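Search this site Enter keywords Go

Friday, 9.40 am
By Lambros Galanis
Print this article | E-mail this to a friend

Biltar delays its robot order until autumn budget

The packaging firm Biltar will not order its new robot arms before the autumn. The management told staff on Friday that the money for this year is already given to the repair of the Bronley building, and that the sorting project must wait for the next budget.

The plan was first presented in June. It asks for five sorting tables, each with robot arms and a round tray where small parts are picked and put. Before any table is bought, the work is being tried in computer simulation.
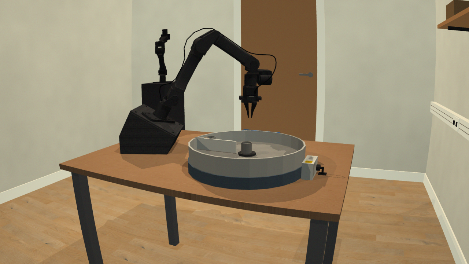
The simulated sorting table, with two arms and the round tray.

Periklis Chatzigeorgiou, who prepares the purchase for Biltar, said that the simulation has already changed the list of equipment. In the first version all the tables had the same gripper. Now the company wants to compare a gripper with two fingers and one with three, and to ask for separate prices.

"The arm is the part that everybody asks about, but the grippers, the cables and the training of the people are also in the bill," he said. "We had written 49 hours of training in the plan. I think it is too little." 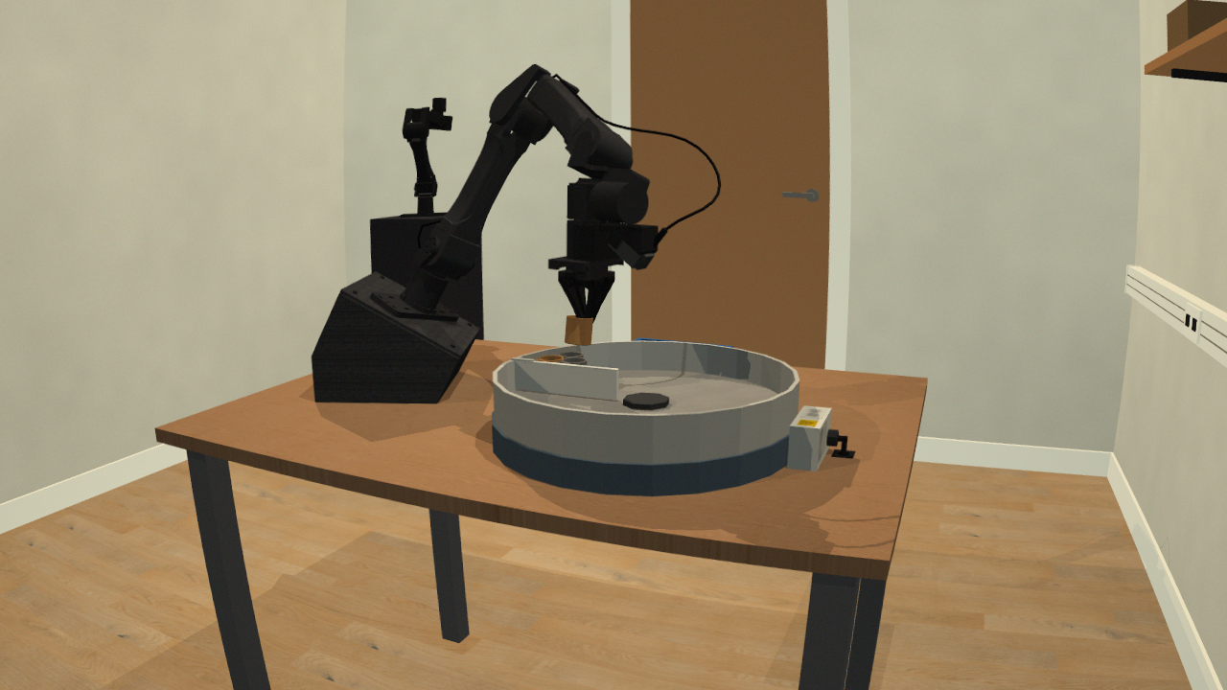
Two suppliers, Drulix and Theodorakopoulos, have sent first offers. Both were asked to send them again with the cost of service for the first years written apart. Biltar also wants to know how long it must wait for spare parts, a point that was missing from both offers.

The company handles around 1000 small orders in a day at Bronley, and 573 of its product lines are light enough for the new tables. The heavier goods will continue to be sorted as they are today.

The new offers will be read together with the autumn budget. If the order is approved, one table will be installed first and the other four will follow after a trial period, whose length is not yet decided.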